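Comparing two gripper controllers on soft objects
Summer project report, Tamunoemi Okoro
28/08/2018

So when Signe handed out the project topics I picked the one that sounded easiest: run the same two-arm task under two gripper controllers and say which one you'd want to keep. The arms stay the same, the fingers stay the same, only the software that decides how hard to squeeze gets swapped. How hard could it be? (I was very young in June.)

The first controller is Cropper, which closes the fingers to a set width and stops. The second is Plondia, which keeps closing until the motor current goes over a limit. Bello Ojo wrote most of Plondia last year and was kind enough to answer my messages at all hours, so thank you, Bello!

For rigid things like small boxes the two are so close that I stopped testing after the first week. Soft things are where it got fun. I settled on a black fabric piece with thin white lines on it, mainly because the lines make it easy to see in the recordings how much the cloth bends and twists. The task is that one arm holds an end, the other arm takes the opposite end, and then they both keep hold.

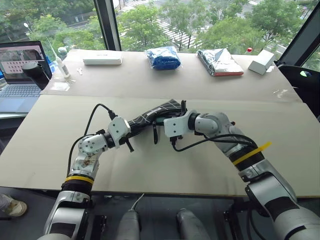 Figure 1. Both grippers holding the fabric, bunched up between them.

I ran 351 trials in total, split as evenly as I could manage between the two controllers. Cropper was better at the first grab, and I really didn't expect that. With the width set to 3 millimeters it pinched the edge the same way every time. But it has no idea whether anything is between the fingers, so if the cloth folded over, it either squeezed way too hard or let the thing slide.

The second arm has the harder job. The first one can take its time, but the second has to come in on an end that may be sagging or turned, and it has to open wide enough to go around it without knocking it away.
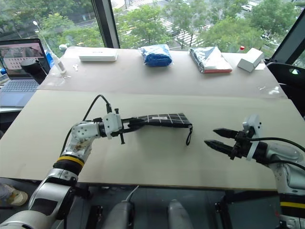
I ended up giving that approach its own setting, with a slower last stretch and the fingers fully spread until the arm stops. It helped both controllers, Plondia more. Before the change Plondia would sometimes brush the cloth on the way in, read that as contact, and close on nothing - I lost a whole afternoon to that one. Raising the current limit to 70 percent of the maximum fixed most of it.

My pick is Plondia for holding and Cropper for the first grab. Sabine Meinecke thinks the two could be joined in one controller with a switch after contact, and I've left my log files and settings in the Brendamar folder for whoever wants to try.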